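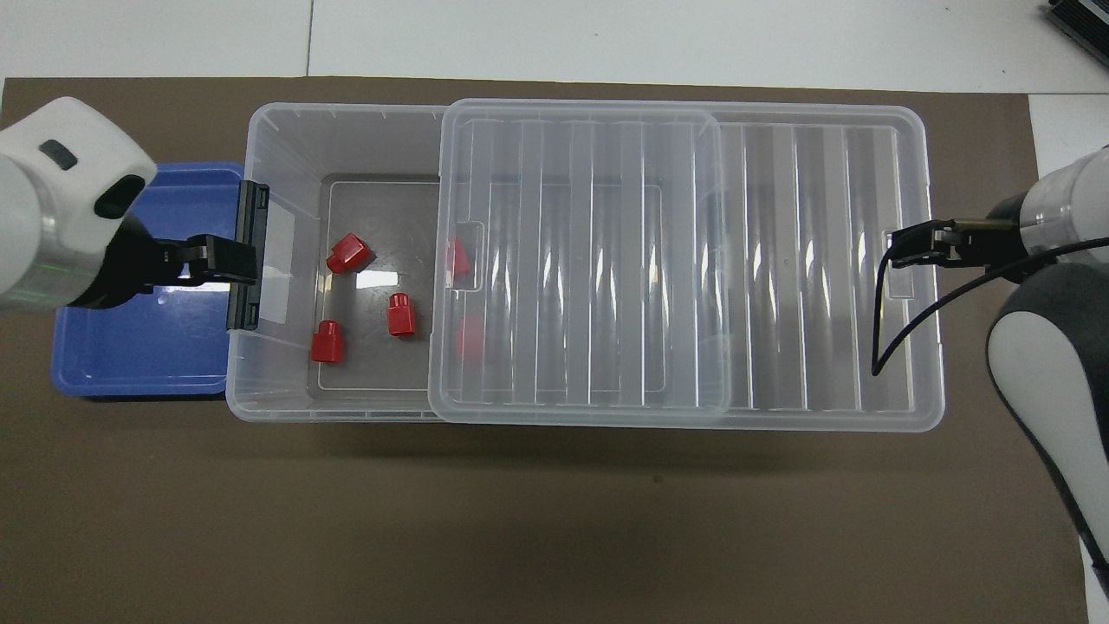
A **clear storage box** is a see-through plastic container used to keep small household things together, clean and easy to find. It comes in sizes from a pocket case for beads to a bin that swallows a winter coat, and its great charm is simple: the contents label themselves!

## Lids

Lids may be hinged, clipped or loose. A loose lid often has a raised rim and a row of ribs that stiffen the thin plastic - and also blur whatever lies beneath, so a bright red bottle cap can look pinkish through them. Some lids can be slid partway across, leaving one end open for reaching in.

## Walls and floor

Walls range from glass-clear to lightly frosted. Many boxes have a handle slot at one end, and ribbing in the floor adds stiffness.

## Use for caps and small parts

Bottle caps are a wonderful thing to keep this way. They are light, they rinse clean in seconds, and they turn into game counters, wheels for toy cars, paint wells and mosaic tiles. Collectors in Ferkthorpe sort theirs by color before size, while the craft swap held each November in Drerncombe uses shallow boxes holding around 200 caps apiece. Deeper boxes take 700 or more, but the ones at the bottom are harder to get at.

## Care

Warm water and mild soap are enough for most boxes. Scouring pads leave fine scratches that cloud the walls, and dried labels lift off nicely with a little cooking oil.

## See also

- Bottle cap
- Craft supplies
- Drawer organizer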